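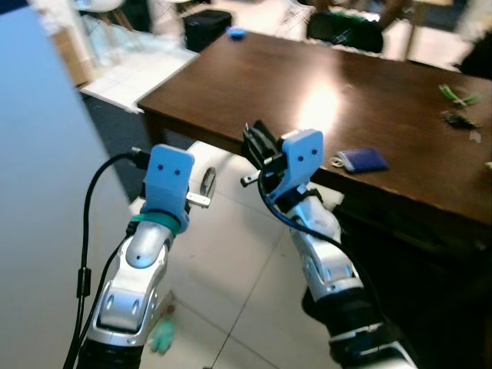 Saqib Mirani
Student, build lead and main writer of this report

When we started this project I thought the arms would be the hard part, and I told everyone who would listen that once they moved we would be more or less finished. That was in October. By December I had stopped saying it, and by then the arms had been moving nicely for weeks (well, most of the time!) and we were deep in the business of keys.

The idea behind Lumstead, our name for the whole setup, was a two-armed helper that could deal with the little things people carry in and drop on the nearest table. Keys, fobs, card holders, lanyards. They are small, they are shiny, they lie flat, and they never land the same way twice, so they make a wonderful and slightly maddening test for a pair of grippers.

We worked in the shared workshop at Skukside, where we had a corner with a good solid table and a bit of wall. I want to say a proper thank you to everyone there for putting up with us, especially in the evenings.

The grippers

The housings are 3D printed in light blue, and we went through more versions of them than I would like to admit. The first one was too thin at the wrist and cracked along the layers. The second one, which we called Bulau after a typing mistake in the file name, was strong enough but so bulky that it bumped its neighbor whenever both arms worked close together. We kept the shape and shaved the corners, and that is more or less the version we still use.

Cable routing took a whole afternoon. If you leave too little slack the cable tugs on the gripper at full reach, and if you leave too much it swings into the work. We ended up with a loop coming out of the top and running down along the arm, and I am quite fond of it now.

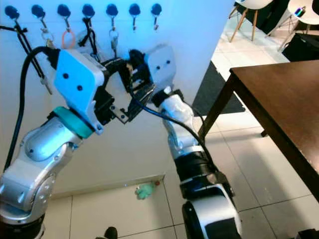
Handing things from one gripper to the other was the part I enjoyed most and also the part that kept me up at night. A key ring hanging from a hook is easy to knock and hard to hold, and both arms have to agree on where it is. We gave each run 500 control steps to finish, and in the early days it spent most of them just getting into position. What helped was slowing everything down near the meeting point and letting only one arm move at a time. It looks a bit timid, I know, but we dropped far fewer keys.

We saved every run, good or bad, in a log program I wrote called Sandhu. Run 3226 is the one I always go back to, as it was the first handover we were all happy with, and run 3312 is where we froze the settings for this report.
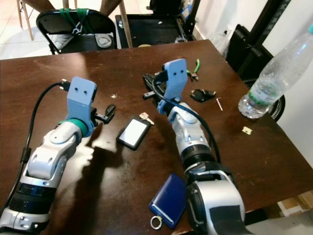
Saqib Mirani

Table work turned out to need its own set of habits. A flat key gives the fingers almost nothing to hold, so we taught the arm to come in low and take it by the ring if there was one. Shadows were another headache, and I moved our lamp so many times that the clamp wore out. Dark things on a dark brown tabletop are still our weakest point, and black fobs are the worst of the lot.

For next term I would like softer pads on the fingers and a lighter mat for the table. I have also promised to tidy up the Sandhu code so that the next group can read it without having to call me, and the print files for the housings will go in the same folder.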